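4 min read

Right, pads on, everyone. The season starts in under a fortnight and I've finally had the email from the league with our fixtures in it, so I'll go through what matters and then you can all get back to pretending to work.

We open away at Clellel, which I know will make some of you groan. It's the long drive, the slope at the river end and that outfield where the ball just dies in the grass. We went there in the last game before everything stopped and were 63 all out (I got 3 of them, and very nice they were too). I'd like to think we've improved. Oisín Hegarty is back bowling after his shoulder operation, and from what I saw in the nets last week he's as quick as he ever was, though his run-up seems to have got longer. He starts nearer the car park than the stumps now!

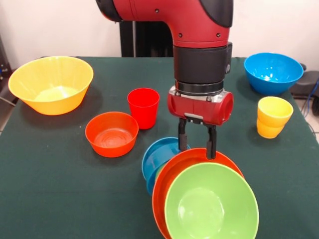
Bowls, cups and the red arm at the green table.

The batting order is where I've been losing sleep. Wanda Sorensen has opened for four seasons and wants to drop down to number five, and I do see why, because she's sick of facing the new ball on damp April pitches and never getting a go at the tired bowlers. But who goes in instead? I've been thinking about Dwayne Hutchins. He leaves the ball well, he doesn't get flustered, and he runs the first one hard. What he doesn't do is call. Twice in the November indoor games he set off without a word and left his partner stranded, so if you're batting with him, please shout loud enough for the pair of you.

I'd also like us to bowl more spin early on. We've always kept it back until the ball's gone soft, and by then the other lot are set and swinging. Uzor opened with a slow left-armer at both ends the last time we played them and we couldn't get it off the square. I sat there in my pads for an hour watching it happen. Why not try it ourselves? I put this in the group chat on Friday night and it got a mixed reception, shall we say.
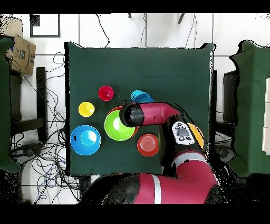

Mandla Mabaso wrote back that he'd happily take the new ball with his off-breaks, but only if he gets a proper slip and a short leg, and he wants the same fielders there for his whole spell, none of this moving people out to the boundary after one bad over. Fair enough. I've done that to him more than once and I'm sorry, Mandla. You'll have your slip. Short leg depends on someone being daft enough to stand there.

On to the money, briefly. The new covers came to more than the old ones, so we're 500 pounds short of the 1,000 we wanted in hand by the first home game. Subs are the same as before and the match fee hasn't moved either. If you've not paid yet, please do it this week. Bring it to nets if that's easier, I'll have the book with me.
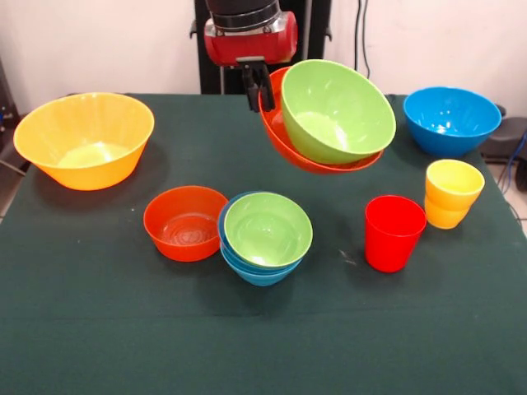 Do I need my own helmet this year? We've got two in the club bag that you're welcome to borrow, but they're both on the large side and a bit ripe by now, so get your own if you can. Juniors playing in the senior side must have one that fits.

Nets are Tuesday and Thursday from six, weather permitting. We've got the far lane with the decent matting until eight, and then Proder's lot come in, and they're always early, so don't hang about taking your pads off. Anyone who fancies keeping wicket, come and have a word, as I can't do it every week with these knees.

The home game against Drivis has been moved to a two o'clock start. Teas are bring your own for now. I'll put the team up on Wednesday night and if you can't make it, tell me before then and not on the morning of the match from your bed.

See you at nets!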